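Brana judges for next season – who's staying?

ponomport_fan
So they're saying Nahuel Urrutia is out as head judge on Brana come November. I've watched every single episode with my mom and I'm a bit heartbroken, he was so kind to the nervous ones!

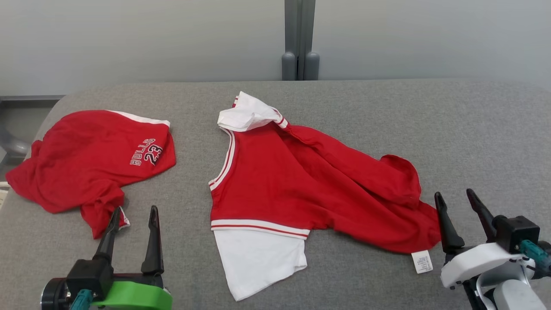
Anyway, he did 2 seasons and the show found its feet with him, so I can't see why they'd mess with it now.

Prarkier771
Aw, I liked him too, but I have to disagree. The last finale dragged on for 40 minutes before anybody sang a note – fresh faces might help.

ponomport_fan
The dragging was the editing, friend, you can't pin that on Nahuel.

zapata_couch
I'm somewhere in between, bless you both.
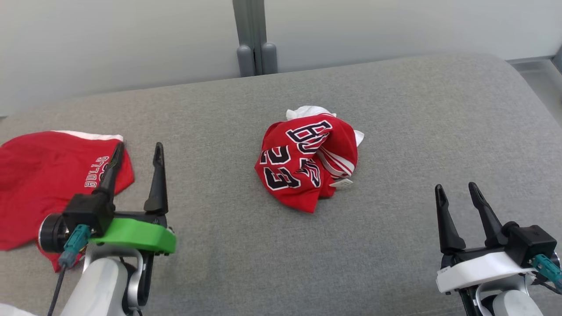
Monday nights are when my sister and I watch, and we'd miss his little pep talks. She says she'd follow him to any other show. Me, I'm loyal like people are with an old red basketball jersey, all crumpled up and still not going anywhere, so I'll give the new judge a fair chance.

Prarkier771
Fair enough! Save me a seat.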